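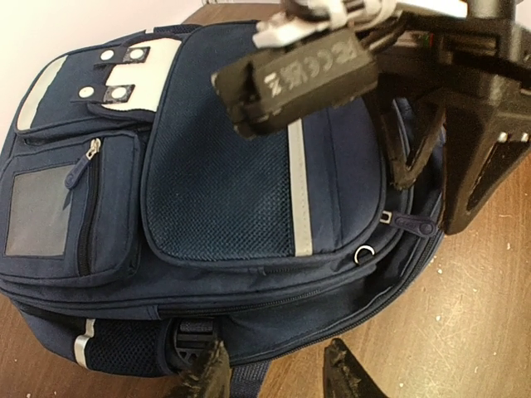 My project was supposed to be about whether a small lunch place can get you fed inside one class break, and I picked three in Zeltley because I could walk to all of them. Those are Jellel (dumplings and soup), Sengar (curry, flatbread, the best pickles in town) and Woneck, which is a bakery that does sandwiches until they run out. I carried everything I needed with me every time: notebook, stopwatch, a spare sweater for Woneck, where the door never shuts right. A dark navy backpack like this one, with the big mesh pocket on the front and the gray reflective strip, is what you want for this kind of work -- menus go in flat, and you can walk home along the county road in December without getting run over.

Filed under: Student Work > Food & Dining
Reading time: 3 minutes
Print this page | E-mail to a friend

Posted 2005-12-22

How I did it

I ate at each place three times, so nine lunches, and I paid for all of them myself except one. The clock started when I got in line and stopped when the plate was in front of me. I wrote down what I ordered, what it cost and what I thought of it before I talked to anybody. Pankaj Rana came along for the Sengar visits and ordered something different from me each time, which got us further into the menu but also made the table take longer, so I only used my own times.

I had wanted to do dinners too. My teacher talked me out of it back in June when I turned in the proposal, and she was right, I would have been broke by Halloween.

What I found

Jellel was the fastest. You order at the counter, they holler your name, and you have soup. The pork dumplings are great and the cabbage ones are kind of wet in the middle. There are 13 kinds on the board but two had a piece of tape over them on all my visits.

Sengar was the slowest by a mile. My worst wait was 51 minutes, and that was for a plain chickpea curry! Then it came and I forgave them completely. The flatbread is made when you order it, so you can't really complain about the time and also want it hot. Pankaj thinks they should take orders by phone and I agree.
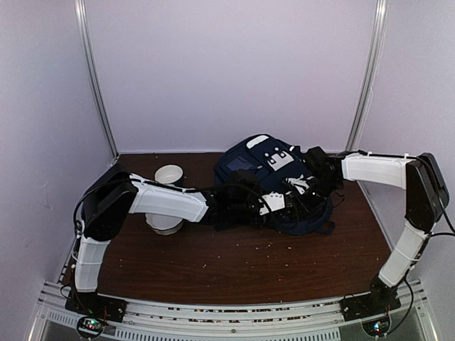 Woneck was the hard one to score, because the sandwiches are terrific and the eating part is a bit of a mess. They bake a crusty loaf that goes everywhere the second you bite it, and there's one long table that everybody shares. If you have ever seen a reddish-brown wood top with pale crumbs all over it, thickest toward the front and middle, you know what I mean -- a dark table shows every last speck. I took points off the first time and then put them back, since the egg and pepper sandwich deserves better from me.

What I would change

More visits, for sure. Three lunches at a place isn't enough to say much, and one of my Woneck days was during a snowstorm when the line was basically me. I'd also ask the cooks what their busy times are before picking mine. And I'd bring cash to Jellel. They don't take cards, which I learned with a bowl of soup already on the counter.

Tags: lunch, Zeltley, dumplings, bakeries, class projects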